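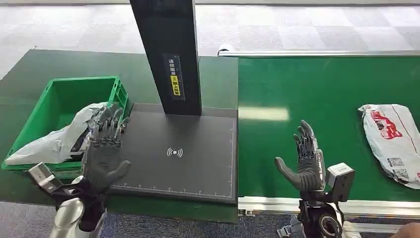 OPINION

The Price of a Thing Should Stand Next to the Thing

When I moved to Wasstead I could read English well enough for a newspaper, but I could not buy an onion. I do not exaggerate. The onions were in one place, the prices were on a board in another place, and the board spoke of yellow, sweet and Spanish while the onions all looked to me like onions. I took one, I went to pay, and I learned the price only when it was already asked from me. There were people behind me. I paid. It was a very expensive onion.

Since then I have kept a private opinion on this matter, and now I would like to make it public. I believe that a shop, a clinic, a bus company, a hairdresser, everybody who sells something, should show the full price at the spot where the customer makes the decision. Full means with the tax, with the fee, with the deposit for the bottle.

In the country where I grew up this was the ordinary way. The paper label under the jar said a number, and you gave this number. My mother sent me with coins counted in my hand, and the coins were enough. A child could shop. A grandmother who was ashamed of her eyesight could shop also, for the numbers were large.

I have asked people here why the tax is added at the end. My neighbor Iason Kourkoulas, who had a small grocery in Ekidholm for many years, gave me the most patient answer. He said the tax changes from one town to the next, and a chain prints its labels in one office for all of them. He also said that the customer is used to it. The first argument I respect, although a shelf label is printed so easily today that I respect it less every year. The second argument I do not accept. A person can get used to a stone in his shoe.
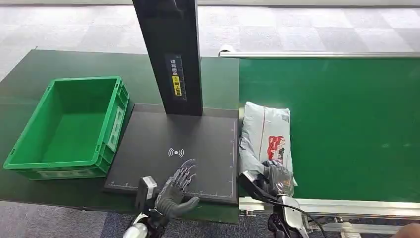 A green crate and a scanning pad beside a conveyor belt.

There is a stronger argument against me, and I want to treat it fairly. It says that people should see how much is tax and how much is the shop, so that they can know what their government takes. I agree with this! But it is an argument for two numbers on the label, the whole and the part. Nothing prevents it. My electricity bill in Ekidholm had 5 lines of explanation and still one big number at the bottom, and it was the big number I planned my month with.

The worst offenders are not the groceries. Last November I needed a dentist. I telephoned and asked what it costs to repair one tooth. The lady was kind, but she could not say. It depends, she told me. I understood that it depends, so I asked for the lowest and the highest. This she could not say either. I went, because a tooth does not wait, and the bill was 465 dollars. Maybe it was a correct price. I have no way to judge, and this is exactly my complaint. If I had heard 465 on the telephone I would perhaps have gone to the same chair, but I would have gone as a customer and not as a passenger.

Then there are the fees with names. A ticket for a concert in Virnis has a service fee, an order fee, and a fee for printing it on my own printer. I once bought two tickets for my wife and me, and between the first page and the last page the sum grew so much that we had a small quarrel -- she thought that I had chosen better seats in secret. I had to show her the first page again. The music was good, but we remember the quarrel more.

Zeyu Gu, a colleague with whom I often eat lunch, thinks I make too much of it. He says that an adult adds something in his head and goes on with his life. He is quick with numbers and he has a good salary, and I told him so. For him the difference between the shelf and the receipt is a rounding. But I remember a woman before me in the line at Pan, the bakery on the corner, who had put her money on the counter before she was asked, all in order, the bills below and the coins on top. It was the price from the card in the window. It was not the price. She took one roll out of the bag and gave it back, and she said sorry. I do not know why she should be the one who said sorry.

I do not ask for low prices. Bread costs what it costs, and the baker must also pay his rent. I ask that the number comes before the decision, in letters that a tired person can read, in the place where his hand is. A small town council could begin with this. It could begin with its own parking machine, where the fee for paying by card appears after the card is inside.

Iason tells me that in the last years of his grocery he wrote the full prices by hand, 127 labels, on a single evening with the radio on. I asked him if he lost customers. He said he did not notice any difference, only that people stopped asking him.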